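Notice to Remaining Residents

3 min read

The Meditz Valley Water Authority wishes to advise residents that the township will be inundated in April. Residents are asked to read this notice in full and to keep it somewhere dry.

The Authority has corresponded with 172 households. Of these, 166 have accepted relocation to the new estate at Stoltus, where each has been given a house with the same number as the one left behind. The remaining 6 have not replied. Their mail has been collected from the gate each morning, and the Authority takes this as a sign of continued interest.

The following arrangements apply.

The school bell will ring at nine and at three until the water reaches the lower step. There are no pupils. The bell is on a timer, and the contractor who holds the key has moved to Stoltus.

The cemetery has been transferred. One plot, number 49, was found to contain a piano. The Authority has reburied it at Stoltus with the same care shown to its neighbours and would be grateful to hear from the family.

Fruit trees may be picked by any person. Residents who took cuttings from the Jotov orchard are reminded that the soil at Stoltus is heavy clay, and that the Authority can accept no liability for plums.

The Authority has received a letter, unsigned, asking whether the street lights will be turned off. The lights on Namboodiri Road are to be disconnected on the final evening. A technical officer has reported that they were disconnected last winter. They continue to come on at dusk. The matter has been referred to the regional office.

A second letter, in the same hand, asks what the Authority will do if someone is still at home. The Authority's policy is to knock. An officer will knock at each of the 6 doors on the final morning, and again at noon, and will then wait in the vehicle with the engine running. The officer assigned to this duty was born at 44 Namboodiri Road and has asked that this be recorded.

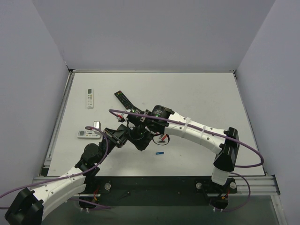 Two arms almost meeting over a white table.

Residents have asked what will be visible once the valley is full. In a dry year, the Authority expects the top of the church and the upper branches of the tallest gum. In an ordinary year there will be water from one ridge to the other, and a lookout with parking.

The officer has since filed a report. At five doors there was no answer. At number 44 the door was opened, and the officer was asked in for tea. The report notes that the kettle was already on and that the cups were the ones the officer remembered. It does not say who poured.

The vehicle was recovered from the top of the road with a full tank. Residents who find a knock at the door after the final evening are advised that it has not been authorised, and that they may answer it if they wish.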